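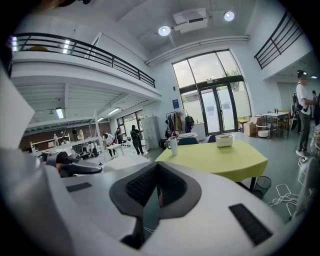 The main hall, with the balcony of the upper floor on the left.

Visit to the open day in Baststead
Saturday, September 3, 2022

I have been sewing my own bags for 8 years, but I had never seen where canvas comes from. So when the Osus weaving mill announced an open day, I took the early train to Baststead and walked the last part along the canal. The walk is pleasant and well marked, only the bridge near the lock was closed and I had to go back a little.

The visit begins in the big hall. It is a newer part of the mill, white and very bright, and the ceiling is high. I had expected dark brick everywhere. Coffee was served there, and one could buy remnants by weight. I advise you to buy after the tour, as I carried 3 kilos of cloth on my shoulder the whole morning.

From the hall we went in small groups to the old weaving shed. The noise is hard to explain to a person who has not heard it. Everyone gets ear protection at the door, and the guide speaks before you go in and after you come out. Inside she only pointed. The oldest loom still in use has the number 158 painted on its side, and it makes a narrow striped cloth for deck chairs. I stood by it for a long time. The shuttle is so fast that I could follow it only by the sound.

After the weaving comes the finishing, and this was for me the most useful part. I learned why my canvas always became shorter after the first wash: I was buying it in the loomstate, that means directly from the loom, without any washing or shrinking. The guide showed us the same cloth before and after, one on top of the other, and the difference was as wide as my hand. I will wash everything before cutting now.

The dye room belongs to a separate firm, Clitix, and we could see it only through a window. A pity — many people in my group had come for the colors. There was a sample book on a table in the corridor with 829 shades in it, and a line of visitors waiting to turn the pages. I liked the grays and one green like old copper.

Lunch was in the canteen, called Bang for some reason I did not find out. Pea soup, bread, an apple. Simple and good, and the price was low.

Some practical notes. The entrance is free, but the tour must be booked at the desk when you arrive. The floor in the shed is oily in places, so wear closed shoes. There is another open day in April, and the guide told us that the dye room may be included then.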